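Sunberg Bedroom Set — README

Release notes and data card, 2019-01-02
Maintainer: Evaristo Sandoval

Sunberg is a set of 626 recordings of housekeeping work, made with a pair of hand-held grippers in furnished bedrooms. Dresura, the guesthouse group we work with, wants machines to take over some of the folding and straightening its room attendants do all day. We love this project, and a lot of that is down to the attendants — they hold the grippers themselves, and they have strong opinions about how a sheet should lie!

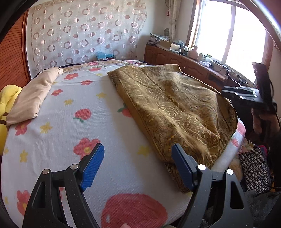 CONTENTS

Beds, bedding and loose cloth. The fabrics are the best part of the set: printed sheets with red flowers and yellow stars, glossy paisley that slides and catches the light, padded strips, thick blankets. Rooms are recorded with their ordinary clutter, so expect bags, boxes and jars on the cabinets and a plush toy on the bed now and then.

Each recording has a task name, a room code and a free-text note from the person who did the work. Read the notes. One attendant wrote "you have to pull from the corner or it will fight you," and that sentence changed how we label grasps.

WHAT CHANGES FOR STAFF

Dresura has 72 attendants. Under the plan agreed with them, a machine would do the first pass on a bed and a person would finish it and sign off the room. Lifting mattress corners came top of the list of jobs people want to hand over. Pillows came last, as several attendants like doing them.

Recording counts as paid time, and anyone can have their recordings removed by writing to the maintainer. Speed is not stored per person. Please don't try to work it out from the timestamps.

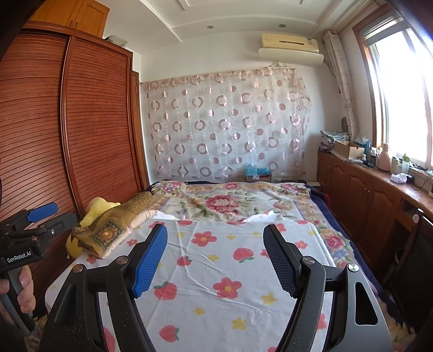

Hand-held grippers over a strawberry-and-flower sheet, floral blanket behind.

SPLITS

Train: 500
Validation: 50
Test: the remainder

Rooms never cross splits. The Jirkia loader reads all three folders; older versions skip the notes, so update first.

KNOWN GAPS

No bathrooms and no night recordings. Bright windows can wash out to white, and hands show up near the grippers. Duvet covers are thin on the ground — Shahbazi, the second site, should help with those in the next release.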